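Bevby Lens Case and Soaking Stand: User Guide
Section 4. Daily cleaning and storage

Wash your hands with plain soap and dry them on a lint-free towel before you open the case.

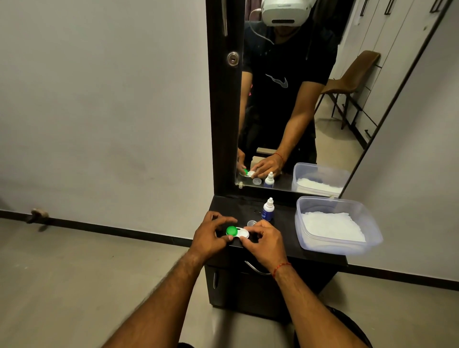

4.1 Before first use

1. Take the case and both caps out of the packaging and throw away the paper insert.
2. Rinse all parts with sterile multipurpose solution. Do not use tap water.
3. Set the parts on a clean tissue, open side down, and let them air dry.
4. Peel the film off the base of the soaking stand and press the stand onto a flat surface. Leave it for 5 minutes before putting any weight on it.

Note: The stand does not hold well on unsealed wood or textured tile. Use the Skusten adhesive pad (sold separately) on these surfaces.

4.2 Storing lenses

1. Fill each well to the line with fresh solution.
2. Clean and rinse the first lens as directed by your eye care professional and place it in its well. Make sure it is fully covered.
3. Close that well before you handle the second lens.
4. Turn each cap until it stops. Do not force it. An overtightened cap can crack along the thread.
5. Place the case in the stand with the wells level.

Caution: Never top off old solution. Empty the wells and start with fresh solution every time.

Caution: Hydrogen peroxide systems need their own case. Do not use them with this product.

4.3 After you put your lenses in

1. Pour out the used solution.
2. Rub the inside of each well with a clean finger for 5 seconds, then rinse with fresh solution.
3. Wipe with a clean tissue and air dry with the caps off.

Keep the stand away from the sink and toilet. Wipe it down once a week with a damp cloth. The stand is not dishwasher safe.

4.4 Replacing parts

Replace the case every 2 months, or right away if it is cracked or discolored, or if you have had an eye infection. Replacement cases are listed under part number 54 in the Arnico accessories sheet. Stands bought before September use the older clip and need the adapter ring.

Guide last revised Dec 5, 2012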